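Reading time: 3 minutes

Section 3. Setting Up Your Jokero Home Carbon Conscience

Congratulations on owning a Jokero, the countertop meter that tells your household what it has been up to. It listens to your thermostat, your dryer and your second refrigerator (the one in the garage, holding four beers and a ham) and turns the results into a number you can argue about at dinner.

Before you start, you will need:
- the Jokero base unit
- the Clateo plug sensors, in the small bag you may already have thrown out
- a Wi-Fi password somebody in the house remembers

3.1 Placing the base unit

1. Choose a spot everyone walks past. The kitchen is best. Inside a drawer does not count as a spot.

2. Keep the unit at least 30 inches from the stove. Steam confuses the humidity reading, and the unit will congratulate you on your rainforest.

3. Plug it in and hold the round button until the light turns amber. Amber means "thinking." Red means "disappointed" and comes later.

CAUTION: Do not place the unit in front of an open window in January to improve your score. It knows what a furnace is.

3.2 Pairing the plug sensors

1. Fit one sensor to each appliance you are prepared to hear about.

2. On the base unit, open Menu > Sensors > Add. Enter the factory code, 1744. You can change it later under Menu > Security, and if you have teenagers you should.

3. Name each sensor. Plain names work best. "Dryer" is good. "Dad's Problem" is allowed, but it will appear on the monthly report that goes to everyone.

4. Wait for the double beep. Pairing can take some 63 seconds per sensor – long enough to read the warranty, short enough that you won't. 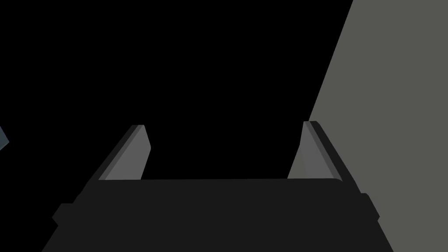

3.3 Choosing a tone

The Jokero reports in one of three voices. Pick one under Menu > Tone.

- Gentle. "You used a little more power today." Suitable for guests and in-laws.
- Factual. Numbers only, no adjectives. Suitable for engineers and people going through something.
- Kneževič. Named for the hill town where the meter was first tested, whose residents asked for it to be ruder. Suitable for households that have already ignored the other two.

NOTE: Tone changes take effect at midnight. Anything the unit says before then still stands.

3.4 Setting a household goal

1. Open Menu > Goal and enter a monthly target. The meter suggests one based on the size of your home. Lowering it is brave. Raising it opens a text box marked "Reason," which must be filled in.

2. Press Save. If the unit sighs, your target was accepted but not respected.

3. To compare yourself with other homes, turn on Trirkow Neighbors. Addresses stay hidden, though if your street has one heated driveway, you will work it out.

If the display freezes, unplug the unit, count to ten and plug it back in. Your history is saved, including that week with the space heaters. For factory reset instructions, see Section 7.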